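**Cutgate opens its doors, and its simulator, to anyone who can find the parking lot**

ZUVANBRIDGE, 2022-02-20. Cutgate, the robot-handling shop on the old Verbruggen mill site, will hold its first open day in July. Visitors will see grippers pick things up, put things down and, on a fair number of attempts, do neither. Admission is free. So is the coffee, which has been reviewed less kindly than the robots.

The company spent most of last year teaching its Alusari software to handle ordinary groceries. Groceries were chosen over machine parts on the grounds that everyone already knows how hard it should be to lift a can. This has made it very easy for relatives to ask what exactly is taking so long.

"My mother watched a full afternoon of trials and offered to do it herself," said Svend Ingvarsson, who runs the Alusari program. "She was faster. She also can't work the night shift, so we're still in business."

The day is built around two demonstrations. The first takes place on a screen in the front hall, where Alusari practices in simulation. Visitors may choose the item, pick a starting position and watch the software plan its approach. Those who enjoy being difficult are encouraged to choose awkward positions. Cutgate's engineers have been doing it to one another for months, and they would like some fresh cruelty.

The second demonstration is on the shop floor, with a real arm, real shelves and gravity supplied by the building. Groups of 30 will be let in at a time and asked to stay behind the yellow line. Each group gets 6 attempts, chosen by the visitors and run without rehearsal. The company considered rehearsing and decided it would only make the failures more embarrassing.

Alusari has completed 1,527 simulated grasp trials on its current set of settings. Cutgate will post the log in the hallway, including the trials in which the item was nudged off the table, squeezed out of the fingers or approached with great care and missed. Engineers will stand beside it to answer questions. They have been told not to say "edge case" more than once per visitor.

Schools are welcome and should call ahead so that a bench can be cleared for them. Children under ten need an adult with them. Adults who press the emergency stop to find out what it does will be thanked for testing it and then asked to wait outside for a bit while the arm restarts.

Parking is behind the mill, past the sign that says there is no parking. The town has promised a new sign. Visitors coming on foot from the Zuvanbridge station should take the canal path and ignore the first door, the one with the Cutgate name on it, as it has been stuck since the winter. The side door works fine.

Lunch will be sold in the yard. Several people have asked whether the test items will be served. They will not.

To book a place or arrange a press visit, write to Svend Ingvarsson at Cutgate, Verbruggen Mill, Zuvanbridge. He answers his mail in the mornings. Reporters who would like to sit at the simulator for longer than the public slots allow can have it before opening time, if they don't mind sharing it with the person sweeping the hall.

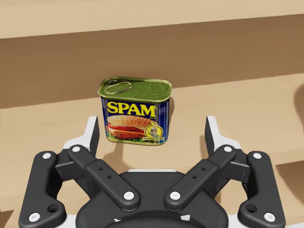

Alusari plans each grasp in simulation before any metal is asked to move, and the front-hall screen will show that work from the gripper's end. Groceries look different from there. A can of SPAM hanging over the tabletop between two open fingers takes on a certain grandeur, with its shadow on the wood underneath and the sandwich on its label facing the machine. Visitors will be able to stop the simulation at moments like this one and argue about what the fingers should do next. Ingvarsson will be on hand to settle arguments, or to join the losing side, depending on how the morning has gone.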